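Dosing instructions on liquid laundry detergent should be given in milliliters, and the cap should be marked to match. Most caps are neither easy to read nor sized to the dose. A buyer who fills one to the rim will often use far more than the load requires, and the surplus stays in the fabric and the drain.

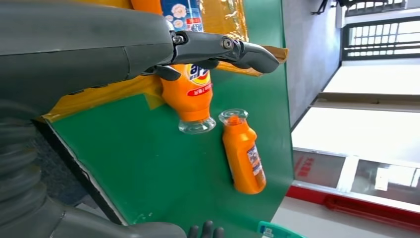
## The line inside the cap

A clear cap is the better starting point. The level can be read from the side, at eye height, on a flat shelf. An opaque cap has to be read from above, where a raised line of the same color as the wall is nearly invisible.

Rocío Escobedo, who manages the shared laundry at Dodarstead, asked 89 residents to pour a normal dose. Only 10 stopped at the line the label specified. Her report blames habit. I would blame the line, which on the house brand, Farnar, is molded 5 millimeters above a second line meant for heavy soil.

## Labels and refills

Label text is a separate problem. Drum capacity is printed on the machine in one unit and load size on the bottle as "medium." The two can't be compared without guessing.

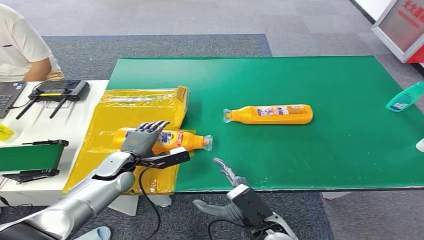 Refill pouches make the mismatch worse. Plollon sells a concentrate at 2 times the strength of its standard liquid, and customers pour it into the old bottle and keep using the old cap. Noemí Meléndez has argued in the Cuautle newsletter that concentrates should require a smaller cap by rule. I agree, with one change: the cap should ship with the pouch, and the pouch should state the dose per kilogram of dry laundry.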